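Saturday, Tuma bench, handheld grippers

Went through the handling rules again before the next block of recordings for Skovmont. Target is 300 episodes, and I don't want to sort good from bad afterward like we did with Drurnus. Wrote down what I think we agreed on.

Start pose: fingers open, pointing at clear tabletop, held still for a slow breath before moving. No starting with the fingers already on an object. Same at the end — open, back off, hold, then stop the recording.

Wire baskets: come in from above the rim. Don't reach through the mesh, don't drag the basket by a wall unless the task sheet says to. If a finger snags, stop and mark the episode as failed. Of 19 rejected episodes in the last batch, 17 had no mark at all, so whoever checked them had to watch every one to the end.

Finger check: screws and pads, every 20 episodes, initials on the sheet. Dust gets wiped off with a dry cloth. Scratches are fine, a loose pad is not. Swap the pair, never a single finger.

Table: anything not in the task goes past arm's reach or gets listed on the sheet. Glare on the wood is allowed, but don't move the lamp in the middle of a block.

Still open: whether a dropped object ends the episode. Aoki's sheet says yes, ours says nothing. I'd go with yes.

Fingers open over the table:
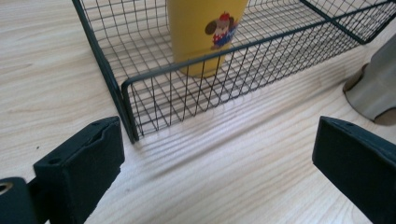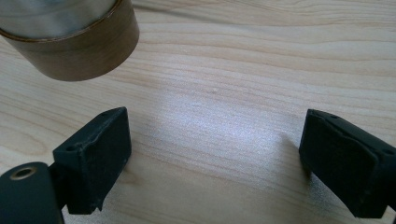 Špela Dumitrescu read this over and disagrees on drops. Her view is that a drop followed by a clean second pick should stay in, with its own mark, and that only a drop off the table should end the episode. She also wants the finger check done after any hard knock, whatever the count says. Added the second one to the sheet. Drops stay open until Brunello Caruso has looked at it.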